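September, early, coffee going cold

Slept with the window open and woke up to the neighbor's sprinklers, which I've decided to like. The air finally has that end-of-summer smell, like dry grass and somebody else's laundry. I wanted to write last night but I was wiped out after the drive back from Tastulwood, so this is going to come out all jumbled.

The big news is that I signed up for the choir! Me! I haven't sung in front of another human being since high school, unless you count the car, and I've been talking about it since spring. Dolores Lindgren runs the thing out of the old hall on Quintanilla, and she had me sing up and down a scale while she poked at the piano. I thought she'd do that kind face people do. She just wrote "alto" on a card and handed me a folder. Alto! I've been squeaking along with the high parts my whole life and wondering why my throat hurt.

There are 29 of us, according to the sign-up sheet, and the hall has terrible chairs, the kind that fold up on you if you lean back. I sat between a woman who hums during the rests and a man with a really beautiful low voice who never once looked at his music. We did warm-ups for ages (lots of buzzing lips, I got the giggles) and then a slow Irish piece I'd never heard before. The altos have maybe the dullest line in it, the same note over and over – and then in the third verse we get to move, and it's so pretty I lost my place and had to mouth the words until the end.

Dolores wants us ready for the winter concert. The place they use can hold up to 2000 people, which made my stomach drop, but the woman next to me said most of those seats are usually coats. I've got 3 songs to learn by next week. I've been playing my part on the phone while I do dishes and the cat leaves the room every time.

Tastulwood was nice, by the way. Mom looked good. She's got a new haircut and she's mad at the pharmacy again, so all is well. I told her about choir and she went digging in the hall closet and came out with my old recital program from when I was little, with my name spelled wrong. She'd kept it all this time. I got a bit teary over the sink and blamed the onions.

Things I still need to do: call Grovance about the water bill (it can't be right), get the oil changed, buy a black folder, and find shoes I can stand in for two hours. Also write back to Jen, who I owe a real letter and not another thumbs up.

Going to run through the Irish one once more before work. Third verse only, the good part.

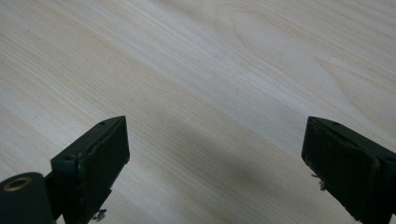
Pale wood, and I love the loops in the grain.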